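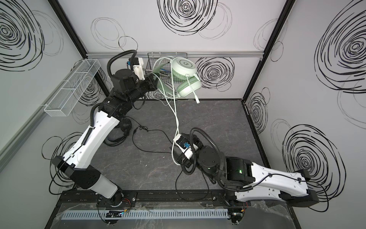
The Headset Drawer Problem

Most wired headsets are retired because of the cable. The drivers and the ear pads usually outlast it, and the damage is done in storage: a lead wrapped tight around the headband, a plug bent against the side of a drawer, two cords knotted together and then pulled.

Mekdes Tesfamariam maintains the shared audio equipment at Sunholm, a language center where 109 headsets are handed out in the morning and returned in the evening. Her records show that the first fault is nearly always at one of two points: where the cable enters the ear cup, or where it enters the plug. Both are places where a flexible part meets a rigid one. The molded sleeve at each end, known as the strain relief, spreads the bend over a longer section. It does little good if the cord is folded flat against it.

Her method is to separate first and coil second. Tangled headsets are lifted one at a time, with the cord left hanging so that gravity takes out the twist. A USB plug has enough weight to straighten a thin lead in a few seconds. Slim audio leads are lighter and need to be run once through the fingers, starting at the ear cup.
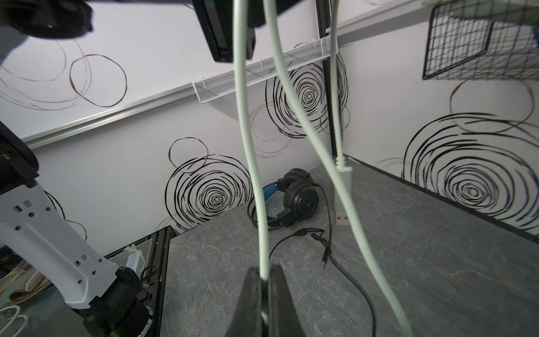 Leads that divide near the end need more attention. The junction should sit on the outside of the coil, with the two short branches laid together and secured last. If they are wound in with the main run, they work loose and catch on the next headset.

Coil diameter matters more than the type of tie. Tesfamariam uses the width of an open hand and allows no more than 8 turns. Each turn is laid in the direction the cord wants to go. A cord that resists has usually been twisted earlier, and should be hung again before another attempt. Hook-and-loop strips are preferred to wire ties, which cut into soft jackets. 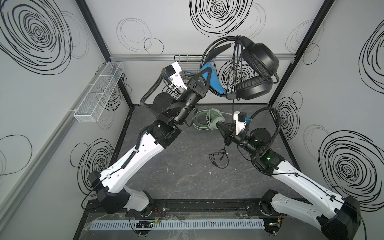
For storage she favors open wire mesh baskets fixed to a wall or rail. Mesh lets the ear pads air out, and a missing headset shows at a glance. Headsets go in with the headband up and the coil resting beside the cups. Boom microphones are turned up along the band before the headset is put away - a boom left down will hook the mesh on the way out.

Pads are wiped with a barely damp cloth and left until dry. Any headset with a cracked jacket or a loose plug is tagged and kept out of the basket until it has been tested.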